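Home Stories Poems Archive Submit About
Search stories Go

THE RED WASH

My gran could read any care label in the world, and she couldn't read a word of most of them.

She would get hold of one by its corner, hold it out at arm's length, clear her throat and begin. Wool, cotton, anything at all, in whatever language it had been printed, and out it would come in her best chapel voice, and we would sit on the kitchen step with our mouths open. I have done the washing for a whole household for years now and I still can't pick up a red thing without wanting to hear what it says!

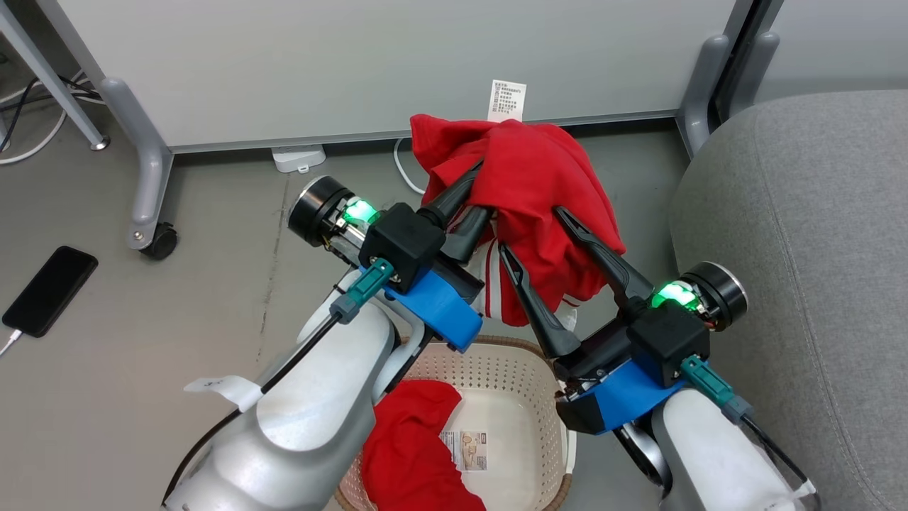
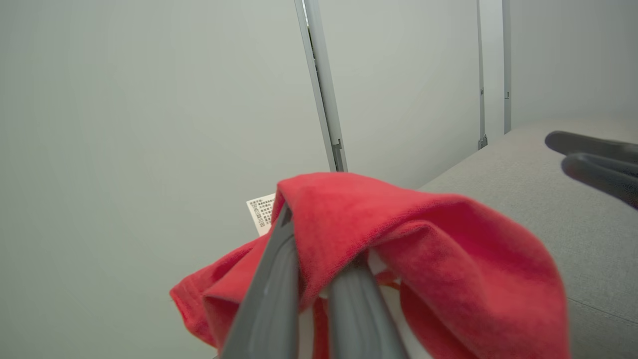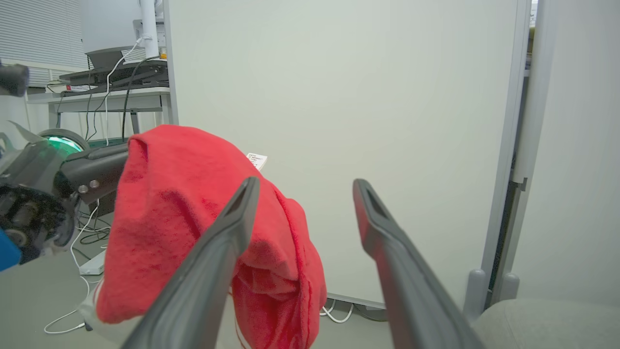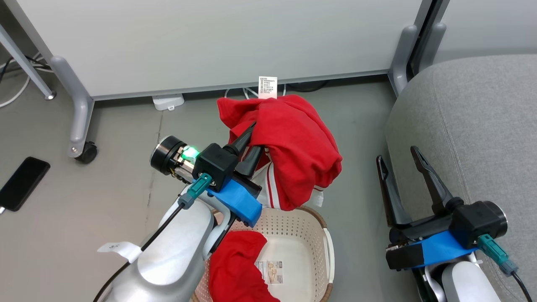
The red one, with its label sticking out.

We lived at 19 Forsyth Street then, in Bultau, up the hill from the ferry, in a house so narrow that the ironing board had to be folded away before anyone could get to the stairs. Gran took in washing. She had started before I was born, with sheets for the boarding houses, and by the time my sister and I were old enough to be useful she had half the street's shirts and all the tablecloths from the Husurent Hotel, 46 of them in the summer season, every one with gravy on it. She loved it. People never believe me when I say that, but she did, she loved the steam and the pegs and the smell of the line coming in at teatime, and she loved a good stain the way other people love a crossword.

"Look at that!" she'd say, holding a cuff up to the window. "Beetroot. And he's tried to get it out himself, bless him, with salt."

The reds came in November. The Carnasum was in from wherever the Carnasum went, and one of the deckhands, who owed Gran for a whole winter of socks, turned up at the back door with a brown paper parcel instead of the money. Inside there were two red somethings. I say somethings because they had been pushed in any old how and came out as one great soft lump, and it took my sister and me a good minute of pulling to find out that there were two.

Oh, they were lovely. I had never owned anything red. Everything in our house had been boiled towards the same shade of porridge, and then there was this, on the kitchen table, with a bit of white trim peeping out of the folds and a label standing up out of the top like a little flag.

"What does it say?" said my sister, who was six and thought everything that was written down was addressed to her.

Gran took the corner. The printing was Chinese, lines and lines of it, ever so small. She held it out, brought it in, and held it out again.

"It says," she said, "to be washed on its own, the first time, in water you'd be happy to put a baby in. It says not to be wrung. It says whoever wears this is to eat her crusts."

My sister ate her crusts for a fortnight.

I was nine, though, and I had doubts. A few days later I took the label round to Gran again, on the quiet, while she was damping down the tablecloths, and asked her to read it to me one more time. I wanted to catch her out. She didn't even put down the sprinkler bottle.

"It says dry it flat in the shade," she said, "and never, never by the fire. And it says that nine is a very good age for being trusted with the mangle."

Well! I'd been asking about the mangle since Easter. I went straight off and told my sister that the label had changed, and my sister, perfectly calm, said of course it had, it was a long label and Gran had only got to the end of it.

After that it was a game, except that none of us ever called it one. Every wash day the reds went in last, by themselves, in the enamel bowl. I was allowed to squeeze and my sister was allowed to count to 80, which she did out loud and with her eyes shut, skipping most of the sixties. Then Gran would lift one up, dripping, pinch the label flat between her finger and thumb and give us the news. The label said there was a pie at the bakery with our name on it. The label said that certain people had been seen on the coal shed roof. Once, in February, in a bad week when Mum was in the hospital across the water and the ferry couldn't run, the label said she'd had some soup and was sitting up. Gran read that one quickly and hung the thing on the rack and went to see to the stove. Mum came home ten days later, thin as a peg, and told us about the soup herself. I've never asked how Gran knew. I expect the hotel had a telephone.

The trouble came with the tablecloths.

I was the one who did it. I'd like to blame my sister, and for several years I did. It was the first warm week, the Husurent had a wedding on, and there was washing everywhere you looked, up the stairs and over the banister and in the bath. I wanted to help. I wanted to be the sort of girl a label would trust with a mangle. So I got up before anybody, at five in the morning, filled the copper, put in a dozen of the hotel's best white cloths and felt so pleased with myself that I swept up everything else on the floor and put that in as well.

You'll have guessed. They came out pink. They came out the most glorious pink, like the inside of a shell, and there in the middle of them, rolling over in the suds as cheerful as you like, were the reds.

I sat down on the coal bucket and howled.

Gran came down in her nightie. She looked into the copper for a long time. Then she fished about with the wooden tongs, hooked out a red sleeve or hem or whatever it was, found the label, wiped it with her thumb and held it out at arm's length.

I couldn't bear to look.

"It says," said Gran, "I did tell you." She turned it over. "And on the back it says to ask the bride."

So we did! We put our coats on over our nightclothes and went down Forsyth Street with a pink tablecloth between us, still wringing wet, and Gran knocked on the kitchen door of the hotel, and somebody fetched the bride down with her hair in rollers. She looked at the cloth. She looked at me, with my nose streaming. And then she clapped her hands and asked if we could do all of them.

We did all of them. It took every scrap of colour the reds were prepared to give, and a bottle of cochineal from the hotel kitchen when that ran low. There were 200 guests at that wedding and I don't believe a single one of them talked about the food. The manager grumbled, and kept the cloths, and brought them out every spring for as long as there was a Husurent to bring them out.

The reds were hardly any paler for it. I wore mine until it came up past my wrists, then I wore my sister's, which was a mean trick, and then she had them both.

I've got two red ones in the basket this week. They belong to my grandson, who can't take one thing off without turning it inside out around another, so they arrive downstairs as a lump, and it's a job to know which bit to get hold of first. I do enjoy it, though. I like the moment when you lift one up and give it a bit of a shake and it's all creases and you haven't the least idea what you've got. There's a cream basket for the coloureds, a proper one with holes in the sides so that things can breathe, and he likes to sit beside it while I work. He's five. He has started bringing me the labels.

"What's this one say, Nana?"

I hold it out at arm's length. I have to, these days, it isn't only for show. The print is tiny and I haven't got my glasses on.

"It says wash with similar colours," I tell him.

He waits. He's got his chin on the rim of the basket.

"And it says," I go on, "that somebody has a biscuit in his pocket, and he's to take it out before it goes through the machine."

He puts his hand in his pocket and brings out half a custard cream.

"How does it know?" he says, and goes to get me the other one.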